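# Why Does a Plastic Bottle Have Ridges?

Find a plastic drink bottle at home and run your thumb down the side. Bump, bump, bump! Those bumps are called ridges, and they do a clever job.

The plastic in a bottle is very thin. If the sides were smooth and flat, the bottle would fold up the moment you grabbed it. Bending a thin sheet into ridges makes it much stiffer. You can test this yourself with a sheet of paper. Lay it across two cups and put a coin in the middle – down it sags! Now fold the paper back and forth like a fan, lay it across the cups again and add the same coin. How many coins can your paper bridge hold?

Next, look at the top. The part where the bottle gets narrow is called the shoulder (yes, bottles have shoulders!). It guides the drink toward the opening, so you can pour into a cup without soaking your socks. A bottle that holds 500 milliliters can fill a small 100-milliliter cup five times.

Then comes the cap. Inside it there is a spiral line called a thread, and there is a matching one on the neck of the bottle. When you twist, the two spirals slide along each other and pull the cap down tight. Caps come in every color you can think of, and a bright one is easy to spot when it rolls under the couch!

Try closing a bottle with just two fingers, then with your whole hand. Which way gets it tighter?

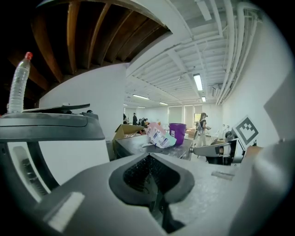

Once you have your answer, go and look for other things at home that twist shut. Jam jars count, and so does toothpaste!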